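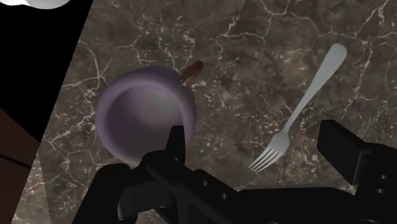 A purple bowl and a fork on a dark, veined marble worktop.

**Larnham, September 2, 2021** — Tilamik, the worktop supplier, has revised its care guidance for polished marble. The new sheet replaces the one issued in July and applies to all domestic orders, including those already fitted.

The main change concerns sealing. Owners were previously told to reseal once a year. They are now asked to carry out a water test first: place a few drops on the surface, wait 10 minutes and wipe. If a dark mark remains, the stone needs a fresh coat. Two thin coats are preferred to one thick one, with any surplus removed before it dries.
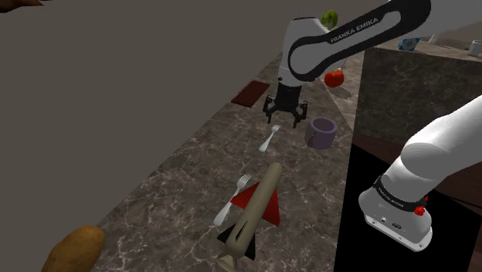

Acid damage accounts for most of the complaints received by the firm's Larnham office. Of 242 service requests logged before the revision, 32 related to failed sealant, and the greater part of the remainder to etching by lemon juice, vinegar or descaler. Metal cutlery, such as a small silver fork left lying on the counter, is a lesser concern, though the sheet advises against dragging it across a polished finish. Sealant does not prevent etching — it only slows the uptake of liquids.

"People treat the two faults as one, and they need different repairs," said Ayantu Hadgu, technical manager at Tilamik. Etched areas must be repolished, and resealing over them will fix nothing.

Feven Worku, who fits stone for Weldu, said the water test should be repeated near the sink and hob, where wear is uneven.

Printed copies are available from the Larnham office.

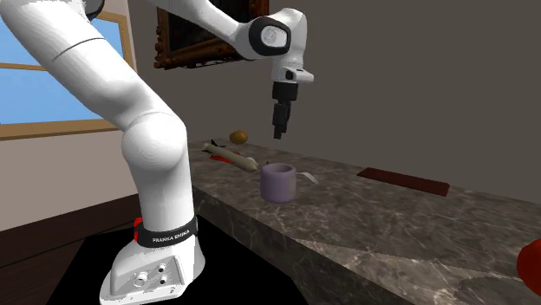
A long marble worktop of the kind covered by the guidance.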